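Revisión de seguridad informática, oficina de Breltdale, 19 de febrero de 2020. Revisa: Pouran Nouri.

- [x] **Antivirus al día en los equipos de caja.** Firmas actualizadas. El portátil de almacén llevaba 30 días sin actualizar – corregido.
- [x] **Cortafuegos activo.** Sin cambios desde julio.
- [ ] **Licencias.** Hay 58 puestos con Skasby; dos siguen con la versión de prueba. Pendiente de compra.
- [x] **Análisis completo.** Un aviso en el equipo de pedidos, adjunto de correo, puesto en cuarentena.

La carpeta compartida del catálogo también se analizó. Contiene 900 archivos, casi todos fotos de producto, y no dio ninguna alerta.
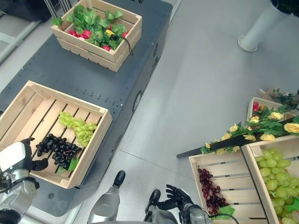 *Carpeta «catálogo»: cajón de madera con rábanos y hojas.*

Comentarios de Oi-ling Fang:

- [ ] **Copias de seguridad.** La copia se hace, pero no se ha probado a restaurarla. Probar con la carpeta de facturas.
- [ ] **Contraseñas.** Tres usuarios comparten la misma cuenta en Yeh. Crear cuentas separadas.
- [x] **Memorias USB.** Análisis automático al conectar, comprobado en recepción.

El servidor de Kovthorpe queda fuera de esta revisión – se mira aparte.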